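The Odds and Ends Gallery: What Came Out of the Drawers

Home | Workshop | Garden | Gallery | Say hello

Posted August 28, 2026

So I finally did it. The gray cabinet in the back hall, the one I've been complaining about on this site for longer than I'd like to admit, has been emptied. All 14 drawers! A couple of you asked to see the contents after my last post, so this gallery is for you, along with my notes on the things that made the cut and a few that didn't.

If you're new here, the quick version is that we bought the house at 412 Clullow Road with most of the previous owner's workshop still in it. He was a fixer. He fixed everything, as far as I can tell, and he kept whatever was left over when he was done. Then we moved in and I added my own leftovers on top of his (I'm not a fixer, but I do buy the wrong size of everything and lose the receipt). You can guess what that does to a cabinet.

Subira Gachanja came over from Drutbridge to help, and I have to thank her up front. She worked in the plumbing aisle at Escobar Hardware for years and can name a fitting from across the room. I'd hold something up and say "doorstop?" and she'd say "compression nut" without putting down her coffee.

How we did it

We took everything to the white table and laid it out on the old quilted mat, the blue-gray one, a few pieces at a time. I love that mat. Small parts stay where you set them, nothing gets scratched, and when you drop a screw you don't spend the next ten minutes on your knees. I'd been using a bare tabletop for years like a fool.

The rule was one mat's worth at a go. Spread it out, name everything, decide on it, bag it, move on. We tried tipping out a whole drawer at once the first morning and it was a disaster. You just stare at the heap and then somebody suggests lunch.

For bags I'd bought a pack of the Mindico zip ones with the write-on stripe. We went through nearly 200 of them. The stripe smears if you don't give it a second, so write first and fill after.

Notes on the things themselves

Tee fittings. PVC, white, some plain and some with a metal thread in the branch. The ones with the metal thread are the ones worth hanging on to, says Subira, and she made me put them in their own bag. I have been handed more white plastic pipe this summer than in my whole life before it. The plain elbows went in a shoebox, mixed, and I refuse to feel bad about that.

Black ring nuts. Oh, these. They come in every size and they roll. I had no idea what they were for and had been calling them "the black rings" for years, so that's what I wrote on the bag. Subira crossed it out and wrote "NUTS, BLACK, ASSTD" and then I wrote "the black rings" underneath in smaller letters. I think we're both happy.

Switches. There were a lot of these, mostly white wall panels with the one big rocker. I like a big rocker switch. You can hit it with your elbow when you come in with groceries. The upstairs landing still has a fussy little toggle from before our time and I'm having it changed in November, when the electrician is coming anyway for the outside light. Please don't write in to tell me it's an easy job, I know it is, and I still want somebody else to do it.

Then there's the beige switch box with the red button and the green button. I'm very fond of it. It has the look of a thing that once ran a machine in a basement somewhere, and both buttons have a lovely heavy push to them. It isn't wired to anything in our house. Subira thinks a drill press or a small saw. It's going on the shelf by the window, where I can press it when I'm on hold with the phone company.

Tape measures. We found a silly number of tape measures and I won't tell you how many. I kept the yellow one with the black rim. It's the one I always reach for and it was in the last drawer I'd have looked in, underneath a bag of hose washers. The rest went to my sister's kids, who have been measuring the dog.

Clips. Thin curved black plastic ones that must have held something to something. I'm not proud of it, but I kept a few. They look so much like the part you'd be missing.

Adapters. Every house has the adapter drawer, right? Ours had two. The ones with the proper plug on the end got tested and matched up where we could. I found the one for the little radio, and the one for the label maker, and the one for a baby monitor we gave away years ago. The ones with just a bit of wire poking out got a bag to themselves and a question mark. There's a black one with a short red-and-white tail that I'm hoping goes with the shed lights. I'll report back.

Meters. I was surprised to get interested in these! The little black digital one with the red and green numbers is the sort of thing I'd have thrown straight out, and Subira stopped me with a hand on my arm. She reckons it's for keeping an eye on a battery or a power supply. It has its cable with it, all coiled up, so I've left it coiled and put the two in the same bag. Keep a thing with its cable. If you take one piece of advice from this page let it be that one.

Cards and tags. Loads of these, off packets long gone. Most went in the recycling. The ones with part numbers I kept in an envelope, and that has paid off once already – I needed a new washer set for the kitchen tap and there was the number, in tiny print, on a card I'd nearly tossed. The rest of the small print I can't read without my other glasses, so they stay until I find those.

What we did with the plates

A tip, while I remember. Get yourself a couple of plain white plates with a bit of a rim and put one in the middle of the mat. The square kind is good. Anything you're unsure about goes on the plate, and the plate gets dealt with last. I pinched ours from the kitchen and I won't be putting it back. It's a workshop plate now.

The first few rounds, everything ended up on the plate. By the second afternoon hardly anything did, and I felt like I'd passed a course.

What went where

Anything brass or copper went in the coffee can, and the coffee can goes to the scrap yard when it's full.

Pipe fittings are on the low shelf, left side, in clear tubs. The tubs don't stack as well as the label said they would. I've put a board between the layers and it's fine.

Electrical is on the right, up high, away from the damp corner.

Screws I haven't done. The screws are their own summer. There are coffee cans of them under the bench and I walked past those cans with my eyes straight ahead.

I did keep a tally of what got bagged, on the back of a calendar page, and the final figure was 2,714 pieces. That's without the screws. My husband asked what the number was for and I said it was for the website, so there you go, it's on the website.

A few people asked

Are you giving any of it away? Yes, the doubles. There's a box on the porch and you're welcome to root through it if you're local. Please shut the lid after, we've had rain in it once. No mailing, sorry, I can't face the post office line.

Did you find the key? No. We found three keys and none of them is the key. The garden gate is still tied shut with string.

What about the cabinet? Staying. I wiped out the drawers and rubbed candle wax along the runners and they glide now, it's a treat. I was all set to paint it green and then I liked it gray with everything put away inside.

Would I do it again? I'd do it in shorter goes. Two hours is plenty. By the third hour you start keeping things you know are trash, and by the fourth you're throwing out things you'll want by the weekend. Have a snack somewhere away from the table, too. I got biscuit crumbs in the bag with the hose washers and they're in there for good now.

There's one last drawer's worth I want to talk about, the mixed one from the bottom of the cabinet, with a bit of plumbing, a bit of electrical, my tape measure, the button box, all of it thrown in together. Subira wanted it split up like the rest, and I was dragging my feet a little. 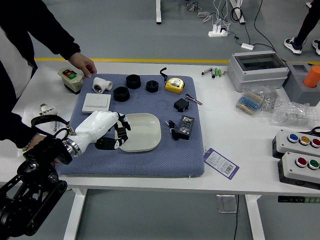 In the end we split it her way, all except the button box, and she let me have that one without an argument. She's coming back in November when the electrician's here, to see the landing switch go in and (she says) to have a look at those coffee cans. I've told her I'll make soup. If you've got screws of your own and a good way of sorting them, the Say hello page is working again, so do drop me a line.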